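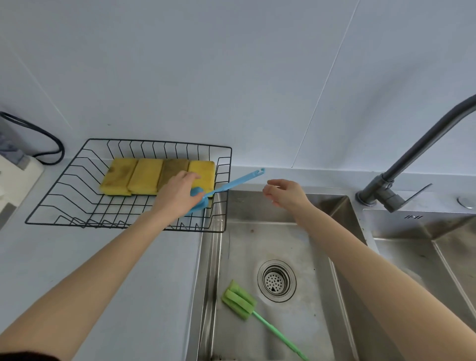

Kavitha Kotian wrote to us that her group had tried teaching everything with the remote handles and gave up on the fiddly two-handed jobs, and that they now do those with bare hands first and only go to the handles for the last part of the training. Plenty of customers end up working in that order, and the Skiltier kit is set up for it.

Skiltier Demonstration Kit
Made by Gakent

Skiltier records a person doing a job and turns the recording into something a two-armed robot can be trained on. There are two ways to record. In hand mode the person wears the headset and does the task with their own hands. In remote mode the same person holds a pair of handles and drives the robot's arms while watching through the robot's head view. Both modes save to the same file format, so sessions can be mixed in one training set.

The kit suits work where both hands are busy at once: passing an object across, holding one thing steady while moving another, sorting items into and out of a rack. It is used mostly on benches, counters and sinks. It isn't meant for tasks that involve walking with a load.

Hand mode

Put the headset on, tighten the rear dial and look at the spot where you'll be working. The software draws a box over the work area and asks you to hold both hands inside it. Once it has found them, a short tone plays and you can start.

Gloves are optional. Bare hands track well under ordinary kitchen or workshop lighting, and short sleeves help with the forearms. If you need gloves for the job, choose a plain colour that stands out from the bench. Thin steel and wire are harder for the software to follow than solid objects, so allow a few extra takes where a rack or a sink takes up much of the view.

Keep your head fairly still while your hands are moving. Small movements are fine and the software corrects for them. Long-handled items such as bottle brushes should be kept in view along as much of their length as you can manage, particularly when one hand has the head of the brush and the other has the far end of the handle.
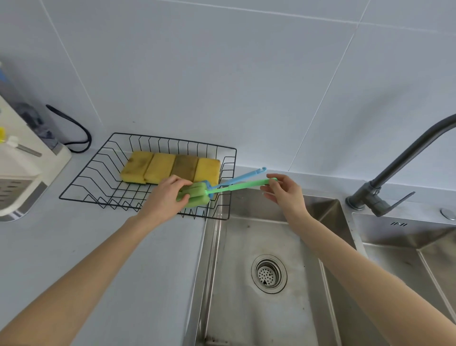 Remote mode

The handles connect to the base unit by cable. Each has a trigger for the gripper, a thumb button to pause and a clutch on the underside. Squeeze the clutch to move your own hands back to a comfortable position without moving the robot - it's worth practising this before you record anything you plan to keep.

Remote mode works with Curnar arms without any extra hardware. Other arms need the Igwe adapter, sold separately. Check the adapter list before you order, as some older arms have no supported driver.

Speed is capped at half for the first session on any new robot. The cap can be lifted in Settings by whoever holds the admin login.

Labelling your takes

Every take gets a name, a start mark and an end mark. You can also split a take into steps, either with a foot pedal during recording or on the timeline afterwards. Most people find the timeline easier.

Name steps by what the hands do. "Left hand takes brush, right hand takes handle" is a good step name. "Tidy up" is too broad, and the training tool will warn you about it. Where a task has several of the same object, say four sponges in a row, give each its own label at the start of the take and keep it through to the end. If you set a sponge down and pick up another, that's a new step.

Takes with a mistake in them can be kept. Mark the point where it went wrong and the tool will use the part before it. A dropped brush followed by a clean pick-up can be saved as a recovery take, which goes in its own folder.

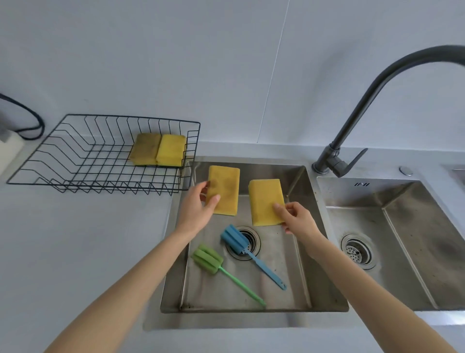

Two-handed sponge hold over the left basin, with both brushes on the basin floor.

What's in the box

Headset with rear dial and spare padding
Pair of remote handles
Base unit and power supply
Foot pedal
Cables for base unit and handles
Calibration board
Licence for 2 computers
27 starter task sheets covering kitchen, laundry and packing work

The base unit stores 3000 takes before it needs to be cleared. You'll get a notice on the screen when there is room for 1000 more. Takes can be copied off over the network or to a drive plugged into the front socket.

Care

Wipe the headset and handles with a soft damp cloth. Don't spray cleaner straight onto the lens cover. The headset resists splashes, but the handles and base unit don't, so keep those away from the sink. Recalibrate if the headset has been dropped or the camera mount has been adjusted.

Ordering and support

Orders ship with a printed setup guide and access to the online manual. Colour choice is grey or white for the headset; handles come in grey only. Replacement padding, pedals and the Igwe adapter are listed under Accessories.

The next update is due in April and adds a side-by-side view for comparing hand and remote takes of the same task. Existing licences are covered.

For setup questions or a trial unit, contact Lemlem Asfaw through the support form and include the make of your robot arms.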